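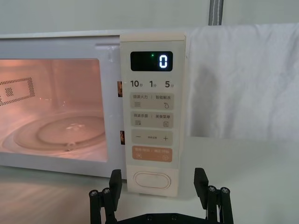 *Wendinport, Saturday, December 31, 2022*

Happy almost New Year, everybody! I'm looking for 12 people who reheat leftovers, soup, rice, coffee, whatever, and who'd be willing to let me watch them do it on a microwave they've never used before.

I'm Amr, I write the plain-language kitchen guides at Cornivero (the little fold-out cards that go in rental apartments), and my next one is about microwaves with labels in a language the tenant may not read. The white one we're using is labeled in Chinese. It has quick-time labels for ten seconds, one minute and five minutes, then buttons for power and smart defrost, sterilization and the food menu, a minus and plus, and an orange one at the bottom that covers pause, cancel, confirm and start. I've gotten very fond of it! But I know it too well by now, so I'm no use as a tester.

**What you'd do**

Come to our kitchen on El Fassi Street for one session. You get a bowl of something (Lambros Triantafyllou is cooking, so it'll be good) and you heat it up the way you would at home. First go is with no help at all. Second go is with my draft card next to you. Then we sit down, you eat, and you tell me which parts of the card made you want to throw it away. Plan on 3 hours, with plenty of coffee breaks in there.

**Who I'm after**

- Adults who use a microwave at least a few times a week
- People who don't read Chinese, for this round
- Anyone from Wendinport or Milbridge, though the parking is awful, so take the bus if you can

If you took part in the kettle sessions in November, sorry, I need fresh faces this time. Tell me about allergies when you write, please, and say so if you don't eat meat.

**What you get**

Lunch, obviously, plus $300 paid the same day, and your bus fare back if you keep the ticket.

To sign up, send a note to Othmane Samir at the Cornivero front desk with your name, a phone number and the last thing you reheated. One line is fine. He'll call you to set a time, mornings or afternoons.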